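The Pink Thing

She had paid 50 dollars for it, plus shipping from Damanville, and she still did not know what it was.

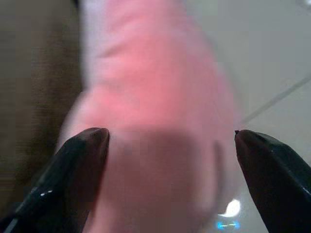 The card in the box said it was a Kovine Comfort and that 4,000 satisfied sleepers could not be wrong. She thought they could. She had lived in Esesside long enough to see most of the town be wrong about a bypass.

"Place near the body," the card said. Near which part? She tried it behind her neck and then under one knee. It was soft, she gave it that. So was bread.

By Wednesday she had moved it to the kitchen chair, where it was supposed to be waiting to go back. The return form wanted a reason. She wrote "does nothing" and then read the line under it, which said that doing nothing was covered under normal use.

She slept six hours that night with the thing on her stomach. She put it down to the rain.

"Probably the rain," she told it in the morning, and put the form in the drawer with the Chaturvedi warranty for the toaster, which hadn't worked either.

COMMENTS

pellmell: So does it work or not? I read it twice.

Reader in the hills: My sister has three pillows like this and sleeps terribly. Didn't buy the rain part.

oddsocks: "So was bread" got me. More please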